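Print | E-mail this page

Stetutance: a word list and record set for printed dress fabrics

README, last edited 2026-05-31

What this is

Stetutance is a set of plain text files describing printed dress fabrics from the Antoniuk sample books, together with the word list used to describe them. It was put together for people who catalogue clothing and cloth: small museums, costume stores, second-hand dealers, and anyone who has had to write "floral, blue" on a label and then could not find the item again.

The sample books came from Antoniuk, a cloth wholesaler in Buvent that supplied dressmakers for over 30 years. When the shop closed the books went to the Buvent town archive, where they sat under the wrong name until Bernadette Deschamps started going through them. She wrote the first word list by hand, on the backs of old loan slips. Most of her terms are still in use. The ones that were dropped are kept in a separate file with the reason for dropping them.

There are no scans in this release. The records are text only. The archive will let you see the books by appointment, and the shelf marks in the records are the ones to quote when you ask.

Files

records.csv – one row per fabric sample, 11 columns
terms.csv – the word list, 84 terms with short definitions
dropped_terms.csv – words tried and given up, with notes
books.csv – one row per sample book, with shelf mark and condition
changes.txt – what changed between releases

All files are UTF-8 with a header row. Fields are separated by commas, and any field that contains a comma is in double quotes. Empty fields are left empty. Earlier releases used "n/k" for not known and this caused trouble when people sorted on the colour columns, so it has gone.

Columns in records.csv

sample_id: book number, page and position on the page, joined by full stops
book: matches the book column in books.csv
fibre: as written on the sample ticket, not tested
ground: the colour behind the pattern
motif: main subject, from the word list
parts: what is drawn, in order of how much of the cloth it covers
colours: up to four, strongest first
scale: small, medium or large
spacing: open, even or dense
repeat_type: straight, half-drop, tossed or not visible
notes: free text

The ticket fibre should be treated with some care. Antoniuk's staff wrote "silk" on a number of samples that are plainly something else, and the word may have been a house name for a finish. We have left the tickets as they are. If a cataloguer disagreed, the disagreement is in the notes column, with initials.

How the records were made

Each sample was described twice, by two people working from the books without seeing each other's sheets. The two sheets were then compared. If they matched, the record went in. If they did not, both people looked at the sample again together, and if they still could not agree the wider term was used. That is why "botanical" is more common than "rose" or "daisy". A drawn flower is often no flower in particular, and arguing over the number of petals was using up whole afternoons.

Colour was judged by daylight at the north window, never under the desk lamps. The lamps were replaced in October and the old records made under them were done again. A few samples have faded along the edge that stuck out of the book, and for these the colour was taken from the covered part. The notes column says "edge faded" in each case.

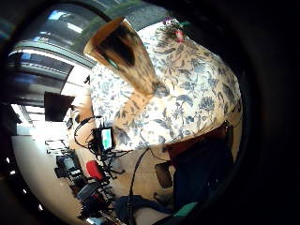 Ground comes before motif in our order of work, and people used to writing sales descriptions find this odd at first. The eye goes to the flowers. But the ground is what most searches turn on, and it is the thing a second person will most often agree with. Cream and off-white were separate terms in the first list. They are now joined as "pale warm", after it became clear that the same cloth would be called cream by one person and off-white by the other. The blouse in the photograph would be entered with ground "pale warm", motif "botanical", parts "leaves; flower heads; stems", colours "blue; grey-blue" and spacing "dense". Its scale would be "large", going by the biggest blossoms. We take scale from the largest motif and ignore the filler, even where the filler covers more of the cloth.

Scale is relative to the hand. Small means a motif that a thumb covers, medium is one that a closed fist covers, and large is anything bigger. Rulers were tried and the results were no more consistent, partly because few printed motifs have a clean edge to measure from.

Repeat type is often "not visible". The samples in the pocket books are too small to show a full repeat, and guessing from half a leaf is not allowed. If you are describing made-up clothing with this list you will meet the same problem for another reason: seams, gathers and darts break the pattern up. Look at the back panel first. It is usually the largest uncut piece. On a gathered skirt, lay a section flat before deciding.

Notes on some of the terms

botanical: leaves, stems and flowers drawn together, where no one kind of plant can be named with confidence. Use "floral" only if there are flower heads and nothing else.

sprig: a single short stem with its leaves or flowers, not touching its neighbours. If the sprigs touch, it is "trailing".

trailing: stems that run on from one motif to the next.

tossed: motifs facing in several directions with no obvious up or down. Dressmakers liked these because pieces could be cut either way up, and Antoniuk's price lists mark them with a small cross.

shadow: a second, paler print of the motif set slightly to one side. It should be used only when it looks deliberate. Poor registration has its own term, "off-register", and the two were confused in the first release.

conversational: prints of objects, such as teapots, umbrellas or letters. This is a trade word that most newcomers don't know. We kept it because there was no short plain word for the same thing.

Known problems

Book seven has water damage and its last pages are stuck together. They have not been forced open. The samples on them have no records, so the book looks thinner in the data than it does on the shelf.

The word list was made from one wholesaler's stock, aimed at one town's dressmakers. It is good on flowers, spots and small checks and poor on almost everything else. Geometric prints get four terms between them. If you use the list on other collections you will need to add to it, and we would like to hear what you add.

Dates are missing from the records altogether. The books were kept in use and old samples were pasted over with new ones, so a date on the cover says little about the cloth inside. Some earlier users worked out dates from the order of the pages. Please don't do this.

The Jurance mill supplied part of the stock and its tickets carry a printed number. We hoped to match these to the mill's own pattern ledger, but the numbers on the tickets appear to be stock numbers and do not follow the ledger. They are given in the notes column as found.

Using the files

The records may be copied, changed and passed on, for any purpose, as long as Stetutance and the Buvent town archive are named. The word list may be used without naming anyone. If you print it out for a workroom, the definitions fit on two sides of one sheet in 10 point type, and larger type is kinder if people are reading it across a table.

The files open in any spreadsheet. Some programs will read sample_id as a number and cut the final zero, which turns position ten on a page into position one. Set that column to text when you import it.

Corrections and questions

Write to the archive desk and put Stetutance in the subject line. Give the sample_id and the column, and say what you think it should be. Corrections that come with a photograph of the sample taken by daylight are dealt with first. Requests to visit go to the same address, but please send them as a separate message.

Print | E-mail this page

Related items

Antoniuk sample books: list of shelf marks
Jurance mill tickets: a short guide to the printed numbers
Describing checks and stripes (draft)
Handling pasted sample books
Dropped terms and why we dropped them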